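Wumimton Planner: frequently asked questions

Which arms does the planner support?
Any arm with a joint description file. Left and right can be different models, also with different hands.

Why does the planner reject my grasp when the object is clearly reachable?
Most often the neighbour objects are too close. Look at the clearance value in the Workneh panel. The default is 15 mm, and for a full table you may lower it.

How long may one planning request take?
Up to 300 ms. After this the request is cancelled and the arm stays where it is.

Can I plan for one arm only?
Yes. Set the other arm to "hold". It is still counted as an obstacle.

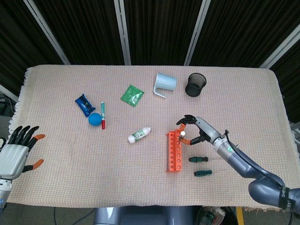
Right gripper at the orange test tube rack, left hand open over the cloth.

Does it work with small caps and lids?
Yes, but choose the "fine" approach in the grasp menu first.

Who do I write to about a bug?
Shewit Belay. Please attach the log.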